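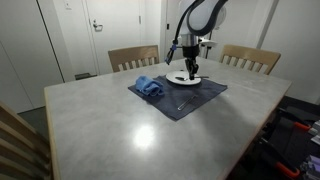
The Dining Room at the Pruitt Building, Gistivthorpe

I went to the Pavent open day in January expecting a sales pitch with coffee, and the coffee at least was good. Pavent fits out dining rooms for schools and care homes. The day was meant to show off Endow, its range of tables, chairs and place settings for people who will be eating at them three times a day for years.

The flyer promised 80 pieces on display. I didn't check. Most of my morning went on one table, because it was the one I could see myself having to pay for.

It has a pale gray, mottled top that looks like concrete, with a light wood edge. Our guide called the finish "forgiving," meaning crumbs don't show. Maybe so. Ceiling lights certainly do. There was a bright round reflection sitting right in front of the place setting, and I would not want to face that over breakfast with tired eyes. When I asked about a duller finish I was told it was "being looked at."

The setting was a dark navy cloth placemat with a round white plate near the back of it and a metal spoon on the plate. I liked the mat more than I wanted to. White on navy on pale gray is easy to read, and anyone who has watched an older relative hunt for the rim of a white plate on a white tablecloth will know why I care. Whether navy cloth still looks like that after a year of gravy and hot washes is another matter. I asked for wash figures and got a brochure.

A light blue cloth lay bunched up on the left of the mat. I preferred it to the folded fans on the welcome desk, which no one in a real dining room has time for.

The chairs are wood with light slatted backs, and they go well with the table edge. Slats are also where dried oatmeal goes to live. A solid back would wipe down in one pass. Pavent says customers prefer the look of slats, and I'd like to know if it asked the people who do the cleaning.

Prices came at the end, on a single sheet. The table with chairs is $2,152, or $3,837 if you order 2 sets. That is a better discount than I expected, though delivery is extra and the sheet didn't say how much.

I took a mat sample home and put it through the wash with the towels. I'll add a note when it has been through a few more.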